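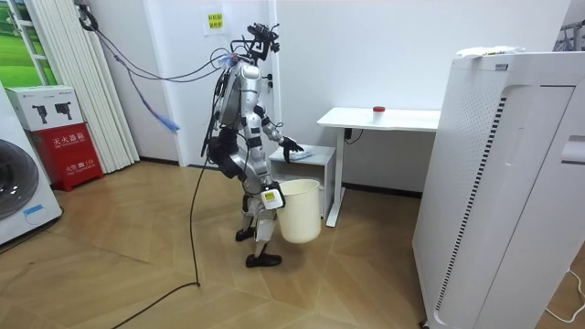 Utility room, unit at the shelf, bucket in hand.

24/04/2020 – Védís Kvaran
Search this site Enter keyword Go

PRE-PURCHASE SAFETY CHECK – second humanoid, Una budget

Extinguisher cabinet in room – OK. Check the service date.
Tether – FAIL. Lies across floor. Quote for overhead reel, 15 m, ask Kallthorpe.
Head cables – OK for now, want proper strain relief. Add to order.
Exposed wiring, shoulders and back – cover kit? Trendgate never replied.
Bucket work – dry loads only untill splash rating confirmed in writting.
Wall socket by desk – need 2 more circuits before August. Rangi to price.
Spare hands – 7 week lead time, order now.
Floor – OK, no mats needed.

Hold deposit till tether item closed. Copy to Seo-ah Seok.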